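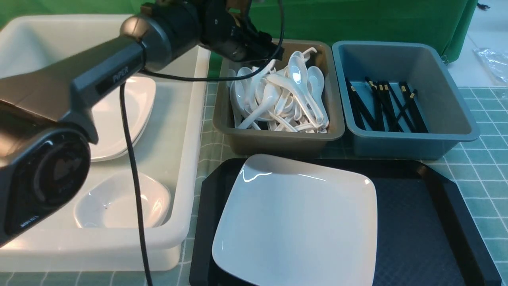
DREVBRIDGE, March - This report covers the second half of our project on rest breaks and late-season running output in semi-professional soccer. The first half dealt with the literature and is filed separately.

Tracking data came from Skurkard, the club that agreed to share its exports with the department. The file held 963 player-match records from one league season. Goalkeepers were removed, as were players with less than 27 minutes on the field. Substitutes who passed that limit were kept and their figures scaled to a full match.

The variable of interest was high-speed distance, set at any running above the provider's standard threshold. A break was defined as a period of at least eight days without a competitive match. Training camps counted as breaks, whether held at home or away.

We fitted a mixed model with player as a random effect. Fixed effects were position, venue, pitch type and days since the last match. The Kaken software used for cleaning drops short gaps in the signal without warning, so the raw files were checked again by hand before fitting. Two matches had to be thrown out at this stage.

Midfielders covered 220 meters more at high speed in the first match after a break than in the match before it. The gain was gone by the third match. Center backs showed no clear change. Full backs were too few to treat as a separate group and were pooled with the wide midfielders - a choice that may have blurred both.

Results on points won are not reported. The number of matches following a break was small, and most were played at home.

The model was refitted on 3000 resamples. The midfield effect kept its sign in nearly all of them, but the interval was wide. A second season of data has been requested from Skurkard. Code and the cleaned table are stored on the Semwal drive under the course folder.

Related reports
Throw-in routines and possession in youth soccer
Artificial turf and sprint counts: a pilot study
Set-piece marking in the Drevbridge college league

4 shares | 0 comments

Contact | Copyright Drevbridge student reports | Back to top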